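Lunch break so this is going to be quick.

The sorting bench at Skarkwood is going over to the arm in October. It's official now, Leobardo Villaseñor told us Monday. 13 of us on that bench today. After the switch, four stay and the rest get "retrained", whatever that ends up meaning. Forms to sign, no details yet.

I've picked and dropped little parts for so long my thumb clicks. Won't miss that. Will miss the talking. You can sort with your hands and talk all shift, did it for years with Charalambos.

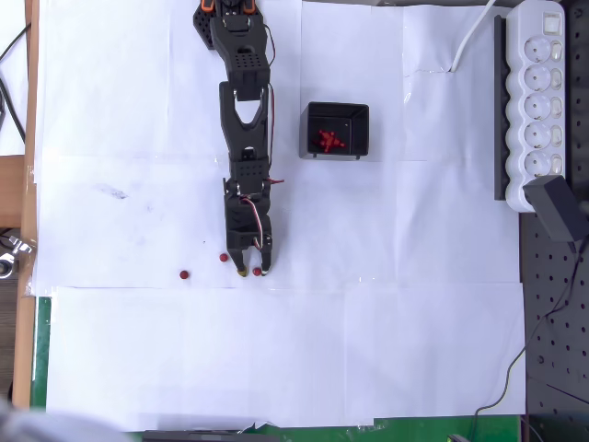
Anyway, they've asked me to be one of the four. More money, not much. I'd be looking after the thing, clearing jams, filling in the log sheet evry hour. Target is 1000 an hour once its running right, and I guess my name goes on the sheet when it doesn't get there.

Charalambos didn't get asked. He's got more time in than me. We had coffee yesterday and didn't bring it up, talked about his car instead.

Have to answer by Friday. Probably yes. Bell's going, more later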